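November, nearly bedtime

Wet all day, so I gave up on the garden and had a proper snack sort on the sofa, which has been wanting doing ever since Brenda Naylor came back from her travels and emptied half her suitcase on me. I do love her for it – she knows I can't read a word of most of the labels and she says that's half the fun! I put the pink blanket down first to catch the crumbs, the one with the sleeping girl with flowers in her hair, and tipped out the carrier bag at one end.
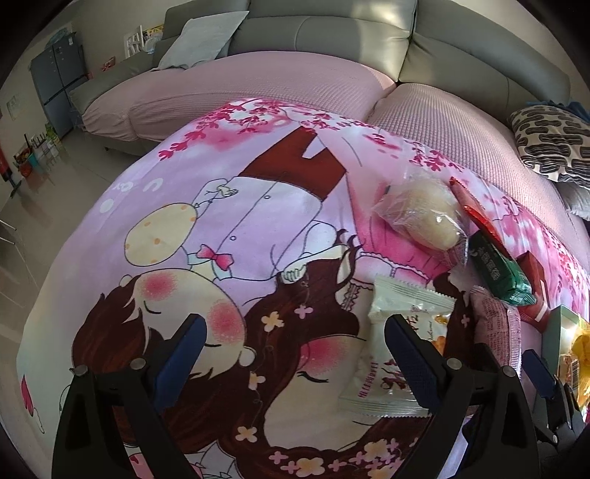

*The blanket and the first of the goodies*

The pastry in the clear bag I have earmarked for my breakfast, with a big pot of tea, and I shan't be sharing. The dark green packet I'm saving until Ulla Oksanen visits, as she is braver than I am and will eat anything once. I did straighten the knitted seat covers while I was at it (they ride up dreadfully, and I keep meaning to sew some tapes on) and found my good pencil down the side, so that was a bonus.

Then I thought of the mint-green tray. I had it from Mavwood in the sale, reduced to £4, and it has been sitting on top of the fridge doing nothing ever since, poor thing. It isn't deep but it's just the job for little packets, and I can carry the whole lot through when people come.

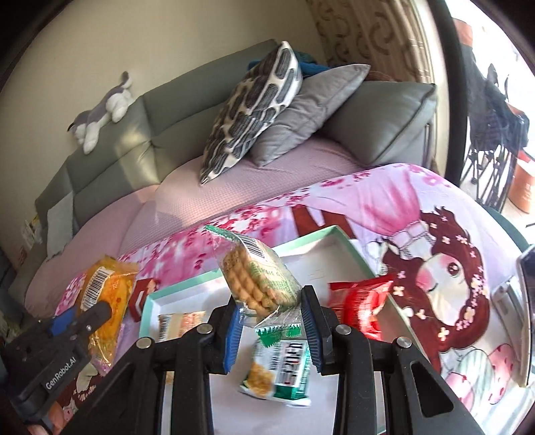
*Sandwich biscuits and the mint-green tray*

I kept changing my mind about what should go where, and spent far too long over it, but it was a very contented sort of afternoon with the radio on and the rain going down the window. Ulla rang at teatime and talked for ages about her new curtains – they are from Callutetti and cost her £278, which made me sit down. I told her about the biscuits and she wants some kept back.

Must ring Brenda tomorrow to say thank you properly, and buy milk.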